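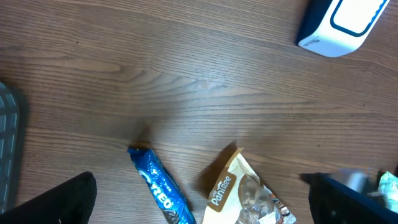
March – oil finish trials, notes to self and whoever has the bench after me

Morning, 8:40. Picked up the test boards from the rack where they've been sitting since the last coat. Twelve strips of walnut, twelve of ash, same as before. The walnut ones smell fantastic, the ash ones smell like an old crayon box and I don't know why. Same can of Kurnon on both! Simin says ash always does that and I should stop sniffing things.

Started with the water spot test. One drop in the middle of each strip, lid over it, 60 minutes on the timer. The two-coat walnut strips all ended up with a ring. Three coats, no ring on most of them, but strip 7 has a faint one you can only find by tilting it toward the window. I'm calling that a pass with a grumble.

Fleltov (the hardwax one, batch 3747) is a different animal. It goes on thick, you have maybe a quarter hour before it starts to drag, and if you leave any puddle in the pores it dries into little shiny freckles. I had to redo two strips with the gray pad. Mārtiņš wipes it back with an old bedsheet and gets no freckles at all, so I'm stealing his bedsheet tomorrow.

Humidity in the back room was 60 percent when I got in, which is more than I'd like. Opened the door to the hallway, turned the dehumidifier on, forgot about it, and came back to a full tank and a very annoyed beep. Somebody please write the drain hose on the shopping list. I keep meaning to and then I'm at the store buying sandwich bags.

After lunch – sheen readings. The meter was playing up again so I wiped the window and ran the check tile twice before I trusted it. Highest number of the day was 85, on the buffed Fleltov walnut, and that's way too glossy for what Gil wants on the Mastberg counters. They asked for "soft, like a river stone" (thanks, very measurable). Next round I'll skip the buffing and knock it back with the white pad.

Oily rags are hanging flat on the line outside, NOT in the bin. Please leave them there overnight, even if it looks like a sad laundry day.

Still to do:
Coffee and red wine spots on the ash.
Ask Simin if the second can of Kurnon was opened before or after the move.
Relabel strips 4 and 5, my pencil rubbed off under the oil.
Bedsheet.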